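Open office acoustics – what worked for you?
Started by pilley_dan, 21 January 2020

pilley_dan wrote:
We moved into a new space in December. It is one big room with hard floors and a high ceiling, and 25 people work in it. Phone calls carry from one end to the other. I have a quote from a firm called Kornwood for hanging baffles and another one for wall panels, and the two prices are not close. The baffles cost a good deal more. Before I sign anything I would like to hear from people who have lived with either one for a while. I can't build walls because the lease doesn't allow it.

mossgate wrote:
Wall panels first. They are cheaper, you can put them up yourself in an afternoon, and you can take them with you when you move. We did the two longest walls and the echo dropped right away. I never saw the need to touch the ceiling.

Ximena Durán wrote:
I would go the other way. In a wide room most of the sound that bothers people goes up and comes back down in the middle, where the wall panels can't do much. We had panels for a year before we hung anything. The panels helped the people who sat near them, and the rest kept their headphones on.

How high is your ceiling, and is it bare concrete or tile? The answer changes a lot. If it's tile you may already be getting some absorption.

mossgate wrote:
That depends on the shape of the room. Ours is long and narrow, so maybe that's why the walls did the job. I still say start with the cheap part and measure before you spend on the other part.

pilley_dan wrote:
Bare concrete with pipes running under it. I haven't measured the height yet. The Kornwood rep wrote it down when he came by and I forgot to ask.

t_illia wrote:
Measure the echo too. Clap once in the middle of the room and record it on your phone. There are free apps that will give you a decay time. They aren't lab quality but they are good enough for a before and after. Do it when the place is empty and again with everyone in, as people and coats soak up sound.

Also ask if the baffles will interfere with the sprinklers. Our building manager made us take down 5 of them and move them over. The installer charged us for the second visit.

Ximena Durán wrote:
Good point about sprinklers. Get the layout approved in writing.

My office.
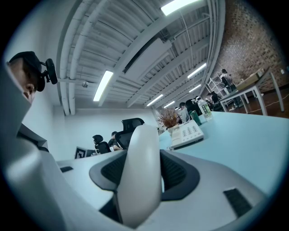 Ceiling treatments

Moderator note: replies from this point on were split off from the general thread and then merged back at the request of the original poster. Please keep wall panel questions in the upper part.

rivadeneira_k wrote:
For the ceiling you have three choices that I know of. Baffles hang vertically, clouds hang flat, and spray goes straight on the concrete. Spray is the cheapest per square foot but it is permanent, so your landlord will have an opinion. Clouds are easy to live with but they can block light fixtures. Baffles leave the air and the light alone.

We bought 64 baffles and hung them in rows over the desks only, with none over the walkway. That saved money and I can't tell the difference.

mossgate wrote:
What did they run you each?

rivadeneira_k wrote:
I don't have the invoice. The freight was 400 dollars on top, which wasn't in the first quote. Ask for the delivered price.

t_illia wrote:
I disagree on spray. It gets dusty and you can't clean it. A friend's shop has it and there are gray flakes on the shelves every spring.

rivadeneira_k wrote:
Then it was put on badly or it got wet. Ours at the old place was up for years and never dropped anything.

t_illia wrote:
Could be. I still wouldn't put it over a desk.

pilley_dan wrote:
Spray is out anyway, the landlord said no this morning. He is fine with anything that hangs from a clamp as long as we don't drill. Kornwood says their baffles can go on cables with beam clamps, so I'm waiting on a new drawing.

In the meantime I ordered a small box of wall panels for the end by the phones. If they do nothing I'll move them to the meeting corner.

mossgate wrote:
Put them at ear height for someone sitting down. People always hang them too high.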